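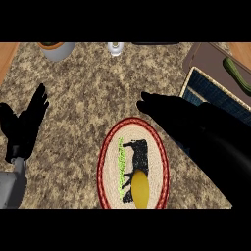 Reading the Labels: How Long Do Visitors Stop at the Jostville District Museum?
Student project report, second semester
Custódio Mota

How the project started

My grandmother worked the front desk of a small country museum for most of my childhood, and I spent a good many school holidays sitting behind her on an upturned crate, watching people come in out of the heat. What I remember best is how differently they moved through the rooms. Some would stand in front of one butter churn for ages and some would go round the whole place as if they had left the car running. So when our class was asked to choose a question about a cultural organisation and spend a semester on it, mine was more or less waiting for me. I wanted to know whether the length of a wall label has anything to do with how long a visitor stays in front of the object it belongs to.

The Jostville District Museum very kindly let me do the work there. It has four rooms, a verandah full of farm machinery and a travelling exhibition space that was showing the Palacios collection of travelling trunks and hat boxes while I was there. I want to thank the staff at the beginning of this report instead of the end, where nobody reads it, and especially the front desk, who let me keep my lunch in their fridge and told me which of the floorboards creak.

What I did

I picked 18 objects that were displayed singly, each with its own label, and spread them over the four rooms and the Palacios display. I left out anything with a button, a drawer or a screen. Half of the labels were short (under 45 words) and half were long (70 words or more). There are labels in between, of course, but I left them out on purpose so that the two groups would be clearly different from each other.

Then I sat. I had a clipboard, a stopwatch and a folding stool, and a sign at the entrance told visitors that a student was observing how people use the galleries and that they could ask not to be included. A few did ask, very politely, and I put my pencil down until they had moved on. I didn't write down anybody's name, age or appearance. For each stop I recorded the object, the number of seconds, and whether the visitor seemed to read the label. I counted a stop as anything over three seconds with both feet still, a rule I settled on after a muddled first morning in which I tried to include people who slowed down without stopping. Those first sheets are not in the results.

I kept going until I had 1000 recorded stops. I had hoped to get there by the end of October, but the wet weekends were very quiet and it took me until well into November.

I entered everything into Terar, the spreadsheet program we use at school, and made the charts in Disus. The charts are in the folder handed in with this report. Please ignore the first tab, where I was learning how to change the colours.

What I found

Visitors did stay longer, on the whole, at objects with long labels, but the difference was a good deal smaller than I had expected, and most of it came from two objects. One was the wedding dress made from parachute silk and the other was the flood marker from the old bridge. Both have long labels, and both are also simply very interesting things to look at. When I took those two out and ran the comparison again, the long and short labels came out so close together that I wouldn't like to say there was any difference at all.

What mattered more was where the label was. In Room 2 several of the labels are mounted low, at knee height, and visitors would bend down, read the first line or so, and straighten up again. Labels at chest height, to the left of the object, seemed to be read most often. In the Palacios display the labels are printed in pale grey on cream, and I heard more than one person ask their companion to read it out to them. I hadn't planned to record remarks like that, and I wish I had made a column for them.

The other thing I noticed was company. People visiting in pairs or families often had one reader, who would read the label aloud to the others while they looked at the object. My sheet treated each person separately, so the listeners went down as not having read anything, although they plainly knew what the label said by the time they walked off. I think this is the biggest weakness in my method. It means my figures for label reading are too low, and I have no good way of saying by how much.

Problems along the way

The Room 3 lights were being replaced for part of the project, and the room was closed to visitors while that went on. I made up the missing sessions afterwards, but they fell in a week with two school groups, and children don't stop in the same way adults do. They stop all together, usually at the rabbit traps. I have marked those sheets with an S so they can be left out if anyone wants to use the data.

I was also the only observer. My teacher suggested having a second person time the same stops, to see whether our numbers agreed, and I should have organised that early on. By the time I got round to it my friends all had exams.

If I did it again

I would use the same objects and change only the labels, swapping a long one for a short one halfway through, so that the parachute dress couldn't tip the whole result. The museum has said it would be happy to try this with three or four labels next year, and I have left them a copy of my recording sheet along with some notes on the knee-height labels in Room 2.

Handed in Thu 17 November, with recording sheets and charts attached.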